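Sorting Small Goods into Open Bins: Report of the Group Project

1. Introduction

Our project started from a simple problem in the student shop of our department. The shop sells toiletries, small drinks and packed snacks, and for a long time all of these were kept together in deep boxes under the counter. When a customer wanted one tube of hand cream, the seller had to take out many other things first. Our supervisor, Kirsty Whitlock, asked us to study how the goods could be kept in open bins on a table, and to write down which kind of bin is suitable for which kind of packet.

We are two students, and we had one term for the work. We did not want to buy expensive furniture. The shop already had a white table and a number of plastic bins in different shapes, so we decided to use these first and to ask for new ones only if it was necessary.

2. What we wanted to find out

The main question was how the shape of a bin changes the way a packet stands in it. A squeeze tube, a small carton and a soft packet behave very differently. The carton has a flat bottom and stands by itself. The tube can stand on its cap, but it falls when its neighbour is taken away. The soft packet does not stand at all, except when it is pressed between others, and then it becomes creased.

We also wanted to know if the sellers could put the goods back in the correct place without reading a label. In the old arrangement there were labels in small letters on each box, and the sellers told us that they did not look at them when the shop was busy.

3. Preparation

Before we moved anything, we wrote a list of all the goods in the shop. The list had 1,341 single items. Of these, 447 were of the kinds which we chose for the study, and the rest stayed in their old boxes. We then separated the chosen goods by the type of packing and not by the use. This was discussed for a long time in our group, as one of us preferred to keep all bathroom things together. In the end we agreed that the packing is more important for the bin, and the use is more important for the shelf.
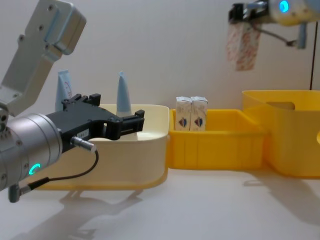
The height of the wall was the first thing we compared. A low wall is good for small cartons, as the front can be seen and the hand can take the carton from the side. For tubes we recommend a wall which is a little higher, so that the tube can lean on it – but the top should still come over the rim. If the tube is completely inside, the seller must put the whole hand into the bin and usually moves the other tubes also.

Tall bins with a handle opening were practical for carrying, and we liked them for bringing new stock from the store room. On the table they were less useful, because small goods disappear at the bottom.

4. Test with the sellers

On a Saturday morning we asked the sellers to take out and put back goods from our list, 200 times in total. We noted every time when an item was put into a wrong bin or fell down. Most of the mistakes were made with soft packets. The cartons gave almost no difficulty, and the sellers said that they remembered the colour of the bin faster than the name of the product.

One result surprised us. When two bins touched each other, the sellers worked more quickly than when there was a space between them. We had expected the opposite. Our explanation is that small things fell into the space and had to be picked up again, but we did not measure this separately.

5. Problems

We did not have enough low bins, and so some cartons had to share a bin with others of a different size. We also changed the order of the bins in the middle of the test, which was a mistake in our planning. The results before and after the change are therefore given in separate tables in the appendix.

6. Recommendations

The shop should keep cartons in low bins at the front of the table and tubes in the higher ones behind or beside them. Soft packets should be hung or laid flat. We ask that two more low bins are bought before the next term begins in September.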